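Un coin de vert sur la table blanche

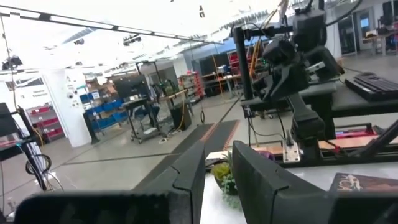 Lecture : 2 min

Petite galerie de fin d'année, toute petite même, mais j'avais tellement envie de la mettre en ligne ! Depuis que nous avons emménagé dans le grand atelier de Skestovach, je cherche comment donner un peu de vie aux plans de travail, et c'est une plante artificielle qui m'a mise sur la voie. Les légendes sont rangées par sujet, allez piocher ce qui vous plaît.

La plante
Des feuilles rondes, d'un vert pâle presque tendre, et quelques brins plus clairs qui s'échappent. Elle est fausse, oui, et je l'adore quand même ! En janvier, avec les volets baissés la moitié du temps, une vraie n'aurait pas tenu chez nous (j'ai deux fougères sur la conscience).

Le plateau blanc
Tout ressort dessus, le moindre petit vert prend une importance folle. Sofia Vlachopoulos voulait une nappe, j'ai tenu bon - et je crois qu'elle commence à se ranger à mon avis. Un coup d'éponge le soir et c'est réglé.

La lumière
De longs tubes fluorescents au plafond, un grand espace très clair. J'avais peur que ce soit dur pour les couleurs, et pourtant le feuillage garde toute sa douceur. Wouter Meijer me parle quand même d'une lampe d'appoint depuis notre arrivée, une Furkex à bras articulé qu'il a repérée je ne sais où. À suivre !

Le clavier
Noir, posé de biais sur une surface sombre. J'aime beaucoup ce biais, ça donne tout de suite l'impression que quelqu'un va revenir s'asseoir. Chez moi il serait parfaitement parallèle au bord, et ce serait bien moins joli.

Les planches
Une en bois clair, un peu sable, et une autre d'un rose tirant sur le rouge. Ce duo me ravit ! Je rêve d'en faire une étagère basse, avec la rose en dessous et la claire au-dessus, ou l'inverse, j'ai déjà changé d'avis 7 fois. Vaida Mägi m'a promis des équerres de chez Butkienė et je compte bien les lui réclamer à la rentrée.

Le lettrage
Trois grandes lettres claires sur fond sombre, ACA, à côté d'un petit dessin blanc. On ne voit que ça dans le coin et c'est très bien ainsi : j'ai toujours eu un faible pour les typographies qui prennent leurs aises. J'aimerais reprendre cette idée pour nos étiquettes de rangement, en très gros, clair sur foncé, lisibles de loin.

Le noir partout
Les montants, les câbles, le rail en aluminium... À force de vivre au milieu, je ne le remarquais plus. Maintenant je trouve que c'est un fond magnifique pour les touches de couleur, et le câble jaune qui se glisse parmi les noirs me fait plaisir à chaque fois. Si-woo Yeon propose d'ajouter des serre-câbles assortis, jaunes évidemment, et je vote pour !

La suite de la galerie arrivera en janvier, quand l'étagère sera montée. Si vous avez une jolie plante artificielle à me recommander, avec un feuillage retombant de préférence, écrivez-moi, je prends toutes les adresses.

Mis en ligne le 29/12/2022
Rubrique : Ateliers et bureaux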